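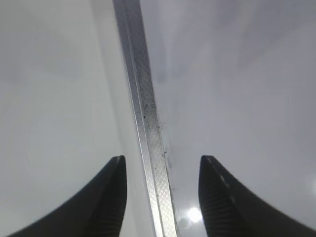 Metal strip, between the fingers

Re: [pocketcam] Trastasix clip-on battery, worth it?

Hi all,

Jumping in on the battery question, as I've had the Trastasix on my Pruvby for over 330 days now and I love the thing!

On Thursday someone wrote:

> Has anyone run the Trastasix clip-on battery with a Pruvby? The
> built-in one dies on me halfway through my kid's games. Also, does
> it get in the way of the tripod mount? I'd like to keep using my
> Seixas legs if I can. And which memory card are you all using?

Battery first. With the screen dimmed and wifi off, mine gets through a whole double-header (plus the drive home, when I forgot to turn it off). It clips to the back and charges the camera while you shoot, so no swapping in the middle of an inning. Turn the camera on first and then press the button on the battery. Do it the other way around and mine just sits there blinking.

The Seixas legs do fit! You lose the quick-release plate, though, so screw the camera straight onto the head. It gets a bit back-heavy when you tilt up, and I keep the rear leg pointed behind me.
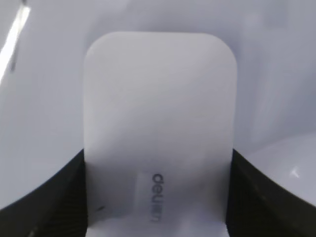

White rounded object with the deli name on it

Cards: I'm on a Fiderix and very happy with it. My last trip was 978 clips on one card, mostly short ones of my daughter's team and the lake, and every one of them copied over fine. Format it in the camera and not on the computer. I skipped that once and got the "slow card" warning all afternoon.

The one thing I'd change is the little rubber door on the side. It won't close with the battery cable plugged in, so I take the battery off if it looks like rain. A strip of gaffer tape works too, but it leaves goo.

Oh, and the menu says the camera can hold 1,000 clips in a folder before it starts a new one. Does anyone know if the phone app sees the second folder? Mine is nearly there and I'd love to find out before January.

Happy shooting!

> I can also wait for the next model if the battery is better.

No idea on that one, sorry. I'd shoot the season with what you have!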